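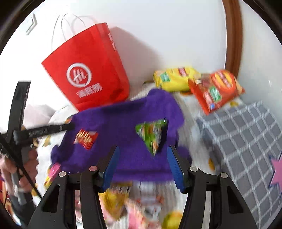

Two wrapped snacks on a purple cloth.

Climosdale Council opens consultation on revised school site and admissions boundary

CLIMOSDALE, 2 February 2025. Climosdale Council has opened a public consultation on a revised planning application for a combined elementary and secondary school on the former Florkach rail depot. The application replaces an earlier submission withdrawn in January after the highways assessment was found to use traffic counts taken during a school vacation.

The revised scheme provides 1097 student places across both phases. The withdrawn scheme provided 1435. The reduction comes entirely from the secondary phase, which loses one of its planned wings and the parking deck beneath it. The elementary phase, the sports hall and the kitchen block are unchanged in floor area, although the kitchen block has been moved to the north side of the site to separate deliveries from the main student entrance.

Construction would be carried out in two stages. Stage one covers ground remediation, drainage, the elementary building and the permanent access road from Bolari Lane. Stage two covers the secondary building, the sports hall and the outdoor courts. No student would be admitted to the secondary phase until the access road has been adopted by the council and the signal-controlled crossing is in operation.

"The original transport assessment did not meet the standard required for an application of this size, and it was right to withdraw it," said Pankaj Kaushik, head of school place planning at Climosdale Council. "The new counts were taken on term-time mornings and afternoons at each junction between the depot and the Yip Bridge roundabout. The full data tables are included in the application documents so that residents and their advisers can check the modeling for themselves."

Changes to the site layout

The main student entrance moves from Depot Road to Bolari Lane. Depot Road would be used by staff, deliveries and emergency vehicles only. A drop-off loop shown in the earlier drawings has been deleted. The council's highways officers concluded that the loop would hold vehicles back into the Depot Road junction at the start of the school day.

The height of the secondary building has been reduced by one story on the side facing the houses in Florkach Terrace. Windows on the upper level of that side would be fitted with obscured glass to a fixed height above floor level. The existing line of trees along the terrace boundary would be kept, and any tree lost within five years of completion would be replaced with the same species.

Surface water would drain to a lined basin in the southeast corner of the site. The basin replaces the underground storage tanks in the previous design, which required deeper excavation in an area where the depot's fuel store formerly stood.
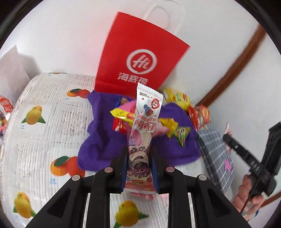 A snack packet with Lotso lettering and a TOY STORY logo.

Admissions boundary

The consultation also covers a proposed admissions boundary for the new school. Under the draft, addresses west of the Yip River and south of Bolari Lane would fall within the priority area. Siblings of enrolled students would keep priority regardless of address. Families living in the overlap with the existing Yip Bridge school area would be able to name either school as their priority school, and would be asked to state a choice on the application form.

The boundary and the planning application will be decided separately. Approval of one does not bind the council to approve the other. If planning permission is refused, the draft boundary will lapse and current admission arrangements will continue.

"Residents have asked for a smaller school and for proper figures on traffic, and this application answers both points in measurable terms," said Harsh Saxena, project manager for the Florkach site. "Comments that refer to a specific drawing or paragraph number are the most useful to the design team, but every written response will be logged and published with a reply."

How to respond

Application drawings, the transport assessment, the ground investigation report and the draft boundary map are available at the Climosdale Council offices and at Yip Bridge Library during normal opening hours. Written responses may be handed in at either location or mailed to the School Place Planning Office. Responses to the withdrawn application will not be carried forward, and anyone who commented on it will need to submit a new response.

Notes to editors

Climosdale Council is both the landowner and the local planning authority for the Florkach site. The application will be decided by the full planning panel and not under delegated powers.

Student place figures include the elementary and secondary phases and exclude nursery provision, for which no application has been made.

Media inquiries should be addressed to the Climosdale Council press office.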